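Sorting the first aid things

01/07/2025

Every January I go through our first aid supplies, and every January I promise to myself that next year I will do it earlier. We brought most of it with us when we moved from Namelach, and since then it lived in three different places: one box in the bathroom, one bag in the car, and one drawer in the kitchen which also has batteries and string in it. When my daughter cut her finger before the holidays I found the batteries first.

So this week I decided to put everything together and look at each package one by one. I bought a plastic box with a lid from Makel, size 18 liters, which was more than I needed, but the smaller one had a lid that did not close well. The old tin box from Tavora I will keep for the car.

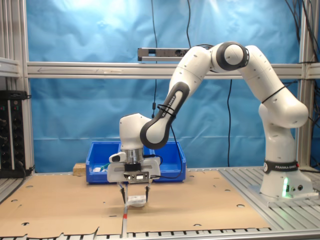
My method is very simple. Small dressings first, then rolls, then plasters, then everything that is a liquid or a cream. I like to work on cardboard, with a blue bin standing behind for whatever I already looked at, and I take only one small thing at a time. If I spread out all of it, I start to read the leaflets and then the evening is gone. The cardboard is also good for pencil notes, and afterwards it goes to the recycling.

With the dressings I had the most to learn. For years I thought gauze is gauze. But there is sterile and not sterile, and the two look almost the same when you are in a hurry. The not sterile kind comes in a big pack of 100 and I use it for cleaning around a wound or for holding something soft in place. The sterile kind comes in small paper packets, and it should go directly on the wound. When the paper is torn or has a hole, I do not count it as sterile anymore. I put such packets in a bag for the children, who bandage their bears with them.
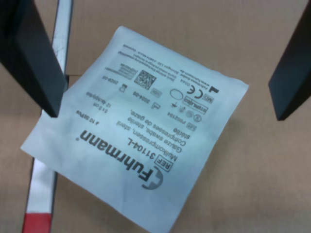 Then there are the dates. On many packages you find two of them, and I confess that I mixed them up for a long time. The little hourglass is the date until you can use it, and the small factory is for the manufacturing. I now write the hourglass date again with a thick pen on the outside of each bag, because my eyes are not so good in the evening. Whatever is past its date goes out, even when it looks perfect. It hurts me a little to throw away a clean thing, but I would not want it on my own cut.

The plasters were the worst part. The glue gets old much sooner than I expected, and a whole roll from Brunet did not stick to anything. I bought a new box of 20 and one elastic bandage. The scissors I only washed and dried.

Still missing: a new thermometer, and tweezers that really close at the tip. If somebody knows good ones, please write me.

Comments (3)

hazelgarden
I had the same problem with plasters! Mine were in the car all summer and the glue was finished. I keep them inside the house now.

Pine522
For tweezers, take the slanted ones and hold them against the light in the shop before you pay. You see right away if the tips meet.

mossy_kettle
Do you keep the creams in the same box? I always worry they will leak on the gauze.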